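机器人也要每天检查身体

机器人的两条手臂每天要把书包拎起来、放下去、再拎起来。手臂里有电机和齿轮，外面有电线，最前面是夹爪。哪一样出了毛病，活儿就干不好。所以在辛迪夫蒙（Cindivmont）工作室，每天上午开工以前，都要先给机器人做一遍检查。

这篇文章讲的就是怎么检查一台双臂机器人。我们给它起的名字叫克塞诺斯（Xenos）。

第一步：看电线

机器人的“手腕”要转，“胳膊肘”要弯，电线就得跟着动。电线留得太短，手臂伸直的时候会把插头扯松。留得太长，又容易挂在桌角上。

检查的人先让手臂停住，用手顺着电线从下往上摸一遍，看外皮有没有磨破，扎带有没有断。然后让手臂慢慢伸直，再慢慢弯回来，眼睛一直盯着电线。要是哪一段绷得很紧，就把扎带剪开，放出一点长度，重新扎好。

第二步：看螺丝

关节外壳是用螺丝固定的。手臂每动一次都会有一点点振动，时间长了，螺丝会自己松开。

拧螺丝要用扭力扳手。这种扳手可以事先定好用多大的力气，到了就会“咔”地响一声。听见响声就停手，再使劲反而会把螺纹拧坏。螺丝拧好以后，用记号笔在螺丝和外壳上画一条连着的短线。第二天来看，线要是错开了，说明螺丝转过了。

第三步：看夹爪

夹爪一张一合，就像人的拇指和食指。它夹东西的那一面磨久了会变光滑，沾上灰也会打滑。检查时先用干净的软布擦一擦，再看表面有没有裂口。裂口大了就换新的。我们有一个小本子专门记夹爪的开合次数，上一次换下来的那一副，一共开合了3172次。

夹爪还要“找零点”。意思是让它完全合拢，告诉电脑：这里就是零。然后再完全张开，告诉电脑：这里是最大。零点不准，机器人会以为自己已经夹住了，其实中间还留着一条缝。

第四步：用书包试一试

前面三步做完，就可以拿真的东西来试。我们喜欢用书包。木块是硬的，夹在哪里都差不多，书包却是软的，一夹就变形，带子还会滑来滑去。书包里再塞点东西，重心就更难猜了。

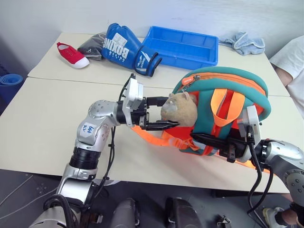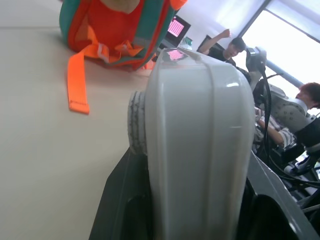 橙色和青绿色相间的书包，两张照片里都有。

文：兰布罗斯·米海利迪斯（Lambros Michailidis）
辛迪夫蒙工作室机器人维护员

试的时候，两条手臂要分工。一只夹爪夹住书包的上边，另一只从旁边帮忙稳住。检查的人主要看这几件事：

两只夹爪是不是都碰到了书包？
夹紧以后，书包有没有慢慢往下滑？
书包的带子有没有缠到夹爪上？
手臂有没有发出平时没有的声音？

如果书包往下滑，先别急着把夹爪调得更紧。夹得太紧，会把布料夹坏，电机也会发热。应该先回到第三步，看看是不是表面脏了，或者零点不准。阿明多·马塞多（Armindo Macedo）刚来的时候，有一次把力气调大了好几回，书包还是滑。后来他把夹爪擦干净，用原来的力气就夹住了。

第五步：写记录

检查完要写记录。写上谁检查的，哪颗螺丝重新拧过，哪根电线换了位置，书包试了几次，滑了几次。就算什么毛病也没有，也要写“正常”两个字。五月里，左边手臂的一个关节有点响，我们往前翻记录，发现那个关节的螺丝在好几天里都重新拧过。拆开一看，里面的垫圈已经变形了。垫圈很小，换上新的以后，响声就没有了。

检查时要注意的事

伸手去摸手臂以前，一定要先按下红色的急停按钮。按下去以后，机器人就不能自己动了。有的手臂停下来以后会往下沉，所以旁边要有一个人托着。

长头发要扎起来，围巾和挂绳要摘掉。

手指不要放在夹爪中间，也不要放在关节的缝里。

要让机器人重新动起来，先大声说“我要开机了”，等大家都回答了再按按钮。

小词典

关节：手臂上能转动或弯曲的地方。
夹爪：装在手臂最前面、用来夹东西的部分。
零点：测量开始的位置，就像尺子上的“0”。
急停：让机器停下来的紧急按钮。

动手试试

找一双筷子和一个空的布袋子。先用筷子夹住布袋子的一个角，把它提起来。再往袋子里放一只袜子，夹同一个地方，看看提起来的时候袋子往哪边歪。最后把筷子头沾一点水，再夹一次，比一比哪一次更容易滑。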